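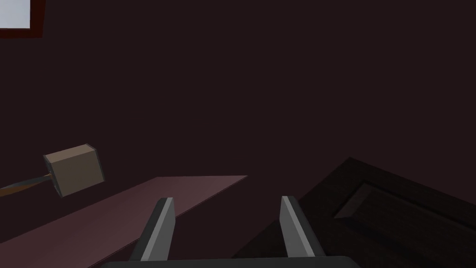
Tabletop and gripper fingers, rendered view

Drawer slides bind in the last inch after swapping side-mount for undermount

Posted in Cabinet and Furniture Hardware by kerf705

I replaced the side-mount slides in a four-drawer base cabinet with Dravier undermount slides, full extension, soft close, rated 100 lb. The cabinet is face frame. I shimmed the rear brackets flush with the frame opening using strips of hardwood. Three of the drawers run correctly. The bottom one travels freely until the last inch, then drags on the right side and the soft close does not pull it in. If I push it, it closes and stays closed.

Checked so far: both slides are level front to back. The drawer box is square, diagonals match within 1/32". The locking clips click on both sides. The box is the original one, trimmed to width on a table saw. I also swapped the left and right clips with those from the drawer above and nothing changed.

Is this a defective slide or an installation error? The seller (Brorkness) will exchange the pair, but only if the slides have no extra holes drilled in them, and I am not sure I want to pull them out for nothing.

Posted by Cusitz_shop

Installation error is more likely. Drag in the last inch on one side usually means the slides are not parallel. Level front to back tells you nothing about parallel.

Take the drawer out. Measure between the inside faces of the slides at the front, just behind the face frame, then at the rear bracket. The two numbers should match within 1/32". If the rear number is smaller, the slides toe in and the drawer tightens up as it closes. Loosen the right rear bracket, take out shim until the numbers match, and retighten with one screw in the slotted hole. Test the drawer before you put in the remaining screws.

Also check the rear notches in the drawer box. Undermount slides have a hook at the back that enters a hole bored in the drawer back. If you trimmed the box on one side only, the hole on that side is now off by the amount you removed. The hook will enter, but it pushes the box sideways. Open the hole up to an oval with a round file.

Drawer weight is not a factor at 30 lb or so of contents.

Posted by addo_refit

had same thing, mine was a screw head sticking out in the back. look there first

Posted by plainsawn1827

Agree with the parallel check. One addition: measure the inside width of the drawer box too. Most undermount slides want the inside width to be the opening minus 1 5/8", with 5/8" maximum side thickness, but read the sheet that came with yours. A box that is too wide by 1/16" may still clip in and then rub.

I would not exchange the pair yet. To test the slide itself, disconnect the drawer, extend the right slide by hand and let it close. If the damper pulls the bare member in smoothly, the slide is fine.

Reply from kerf705

Rear measurement was 3/32" under the front. I removed one shim on the right and it closes by itself now. The hook hole was also off, so I filed it. No screw heads back there.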